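Bench notebook, June: the glue page
5 min read

Fourth page on glue, and I know some of you are sick of it, but the drawer fronts for the Foltlow cabinet are due to go together this month and I'd like to stop guessing.
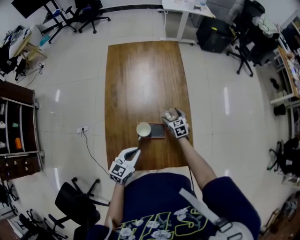

So where I left off was the hide glue. I'd mixed a batch the night before with too much water (I always do, I get nervous about it turning to rubber in the jar) and by morning it ran off the brush like weak tea. I cooked it down a bit with the lid off and it came back fine. Smells like a wet dog, same as ever. I keep it at 140 on the little warmer, and if whoever uses the warmer after me could please not turn the dial all the way up, I'd be grateful. There was a brown crust on the bottom that took me half a morning to scrape out.

Test pieces were cherry offcuts, all from the same board, planed and glued within the hour. I did three sets: hide glue, the yellow stuff we buy by the gallon, and the Biltari liquid hide glue that comes in the squeeze bottle. I wanted to like the Biltari because it needs no pot and no warmer and you can wander off and answer the phone in the middle of a glue-up. And I do sort of like it! But it was slow. I took the clamps off after 2 hours and one of the joints slid under my thumb, so those went back in clamps overnight and I've written them down as a separate lot so I don't fool myself later.

Breaking them was the fun part. I used the lever rig with the bucket of sand, which is crude, and I wouldn't publish a number off it, but it's crude the same way every time. Yellow glue tore wood every single time. Hot hide glue tore wood on all but one, and on that one I could see a shiny patch where the glue had gelled before I got the clamp down. My fault, the boards were cold. The Biltari pieces that stayed in overnight were mostly good, with a couple that let go clean along the line, and I don't know why yet. Old bottle, maybe. I looked for a date on it and the label had been dripped on.

Warming the boards matters way more than I gave it credit for. I put the second hot hide set on top of the radiator cover for a while first and had easily twice the time to fiddle with them. Writing this in big letters on the wall above the bench: WARM THE WOOD.

Scraping and sanding notes, while I'm at it. Squeeze-out from the yellow glue showed up as pale blotches under the oil, even where I'd wiped with a damp rag and thought I'd got it all. The hide glue left nothing I could find. For drawer fronts that are going to get oiled and looked at from a foot away, that pretty much settles it for me, strength or no strength. A drawer front isn't holding up a bridge.

Paper: I went 220 and stopped for the first set, then took one piece on up to 500 to see. It felt lovely and the oil hardly went in. Went to 1000 on a scrap purely out of curiosity and it looked like plastic. Not doing that again. 220, raise the grain, knock it back by hand, oil.

The Jereck clamps are slipping again — the two long ones with the orange pads. I cleaned the bars with mineral spirits and they held for an afternoon, then one let go with a bang while I had my back to it and took a nice crescent out of the corner of a test board. I've hung them on the far hook with tape on the handles. Please don't put them back in the rack till somebody's looked at the clutch plates. The old iron ones are heavy and ugly and have never done this to me.

I also went back through the Wickramasinghe finishing notes in the green binder (the photocopied ones, missing the pages on shellac) and there's a line in there about adding a pinch of salt to hide glue to slow it down. I tried it on some 6 little pieces at the end of the day. Open time was longer, no question. Whether they're any good I can't say till they've sat a week. They're on the windowsill on a cookie sheet, marked S in pencil, and the lighter ones next to them are the plain set, so don't mix them up when you move things to get at the kettle.

Things I still want to do before the real fronts: break the S pieces, try a fresh bottle of the Biltari, and cut one full-size dovetailed corner and put it together hot with the clock running. If I can't get a corner closed before it gels I'll use the salt, assuming the salt pieces hold.

Need more cherry offcuts. Also brushes, the last one is shedding into everything.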